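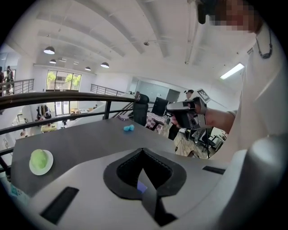

Arnulfo Ccori的看法是,评价一套手持采集设备,应当先看它连续使用一个下午之后还能不能录出合格的数据,演示片段好不好看放在后面。我们小组基本按照这个思路安排了本次试用,报告的重点也放在连续采集、数据检查和使用负担三个方面。

Plerkden手持夹爪采集套件试用报告
课程项目报告
提交日期:2025年10月23日

一、项目背景

本学期课程项目的题目是“面向双臂操作的示范数据采集”。课程组现有的遥操作方式需要占用机械臂,一次只能有一组同学使用,排队时间长。Plerkden套件由Grandard公司提供试用,做法是由操作者双手各持一个夹爪直接完成任务,夹爪上的相机记录近处画面,头部相机记录整张桌面,夹爪位姿由机身上的黑白标记辅助确定。采集过程不需要机械臂参与,训练好的策略再部署到机械臂上。

Grandard希望我们在试用结束后给出书面意见。我们没有收取费用,试用设备在课程结束时归还。

二、试用内容

套件包括左右两个手持夹爪、一个头部相机、标记件和配套软件Drulel。Drulel负责三路视频的同步录制、片段切分和初步质检。数据目录和任务编号沿用去年的Condori项目,便于和以前的遥操作数据作比较。

任务都在桌面上进行,分为三类:
1. 抓取与放置:夹起桌上的小物件,放到指定位置或放进圆盘。
2. 双手协作:一只夹爪按住或扶住物体,另一只夹爪完成移动。
3. 柔性物体:布料的展开、对折和移动。

物体选择上有意混合了硬度和形状不同的东西,有扁平的卡片、圆形物体、瓶子、软质物件和布。原计划还有拧瓶盖一项,试录时发现夹爪开合行程够用但握持角度别扭,拧不到半圈就要换手,最后取消。

三、采集过程

每次采集前先做标记识别检查。操作者双手持夹爪站在桌前,把两个夹爪依次举到头部相机能看见的位置,Drulel界面上两侧状态都变绿之后才开始录制。第一周我们经常跳过这一步,后来数据检查时吃了亏,从第二周起改为必做项,由另一名同学看着电脑确认。

单个片段的流程是:物体复位,操作者双手回到桌沿,按下录制,完成任务,双手再回到桌沿,停止录制。复位由旁边的同学负责。按照说明书,操作者可以自己用夹爪复位,我们试过几次,速度慢,而且容易把复位动作误录进片段。

场地的光线比较复杂,有窗外的自然光,也有顶上的灯。我们没有另外遮光,想看看套件在普通室内环境里的表现。上午和下午的画面亮度差别明显,但夹爪相机的自动曝光基本跟得上,没有出现整段过曝。
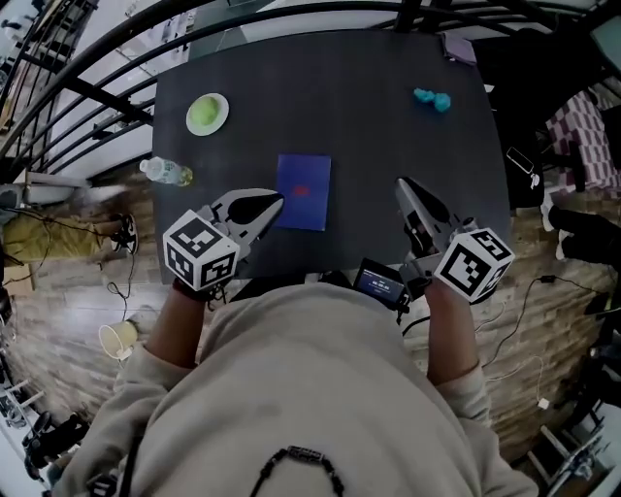

Wakana Nagano在初稿批注里提出,双手任务的问题主要出在遮挡上:操作者一俯身,头部相机看到的桌面就少一块,如果两只夹爪又靠得很近,标记互相挡住,位姿就会跳。她建议把双手任务的起始距离写进操作规范,不要让每个人凭感觉来。

我们采纳了这条意见。重新规定起始位置之后,双手任务的位姿跳变有所减少,但没有消失。夹取桌面中央的扁平物体时,两只夹爪必然要靠拢,这种情况只能靠后期检查剔除。

四、数据检查结果

试用期间共录制341个片段。经过Drulel自动质检和人工复查,可用片段243个。未通过的片段中,83个是位姿跟踪丢失或跳变,其余15个是误触录制键、忘记停止或者物体掉下桌面。

几点说明:

位姿问题集中在双手协作和布料两类任务。抓取与放置任务中也有,多发生在操作者把手腕向内翻转的时候,此时标记面偏离头部相机。

Drulel的自动质检偏宽松。它能找出标记完全丢失的片段,对短时间的跳变经常放行。我们的做法是把位姿曲线导出来再看一遍,两名同学轮流检查,意见不一致时按不可用处理。

三路视频的同步没有发现问题。我们用夹爪快速闭合的瞬间核对过,夹爪视角和头部视角能够对上。

五、硬件使用感受

单个夹爪的重量为700克。拿起来的第一感觉不重,但双手同时持握、手臂前伸,连续录制半小时后前臂发酸,动作变慢,片段时长也跟着变长。我们后来定为每二十分钟换人。手比较小的同学反映扳机位置偏远,食指要伸直才能够到,长时间操作时容易按不到底。

夹爪指尖对硬物的夹持稳定。夹薄片时需要先把卡片推到桌沿,或者用指尖压住一角再抬起,熟练之后成功率提高,新手前几次大多失败。布料任务中,指尖能夹住单层布,但松开时布偶尔会被带起来,需要轻轻抖一下。

线缆是大家抱怨最多的地方。供电线和数据线都从手柄附近引出,双手交叉时容易缠在一起,拖在地上的部分也妨碍走动。说明书里建议把线固定在操作者背后,我们照做之后好了一些,但换人时要重新整理,每次都耽误几分钟。

头部相机的佩戴问题不大。戴眼镜的同学需要把绑带放松一格,相机角度随之下垂,要重新调整,否则桌子远端会拍不全。
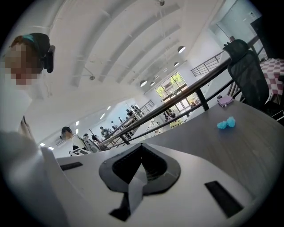
图3 手持夹爪相机画面,桌面上有浅蓝色绒毛状小物件和叠好的淡紫色布

夹爪相机的视角很广,这对训练有利,近处的指尖和远处的桌面都能进入画面。代价是背景里的内容也多,栏杆、椅子、楼下走动的人都会被录进去。对外发布数据之前必须做人脸模糊,我们在Drulel里打开了自动打码选项,并抽查了一部分片段。侧脸有时漏掉,需要手工补。

六、与遥操作方式的比较

和Condori项目留下的遥操作记录相比,手持方式上手快。新同学练习一节课就能录出合格的抓取片段,遥操作通常要练两到三次课。手持采集的动作也更连贯,停顿少。

不足之处在于,人手能做到的动作机械臂不一定能做到。有几个片段里操作者手腕转得很大,回放到机械臂模型上会超出关节范围。Drulel目前没有相应的提示,只能录完再算。我们认为这一项应当加进软件,最好在录制时就报警。

遥操作数据没有位姿丢失的问题,每个片段几乎都能用。如果任务精度要求高、数量不大,遥操作仍然合适。

七、给供应方的意见

(1)标记遮挡时应有声音提示,操作者低头干活时看不到电脑界面。
(2)线缆出口改到手柄底部,或者提供电池版本。
(3)扳机增加可调行程。
(4)自动质检增加跳变检测,阈值允许用户设置。
(5)说明书中文版第三章与软件界面的按钮名称不一致,应当统一。

以上意见已发给Grandard,对方回复说第(4)项会在2月的软件更新中处理,线缆问题暂时没有计划。

八、后续工作

243个可用片段已经按任务类别整理好,下一阶段用来训练抓取与放置策略,布料任务的数据量还不够,暂不训练。拟补录的内容包括左手为主的操作,现有数据中右手主导的片段偏多。是否建议课程组购买该套件,等策略在机械臂上测试之后再定。

分工:Wakana Nagano负责数据检查和位姿曲线分析,Arnulfo Ccori负责任务设计和与供应方联系,采集由全组轮流完成。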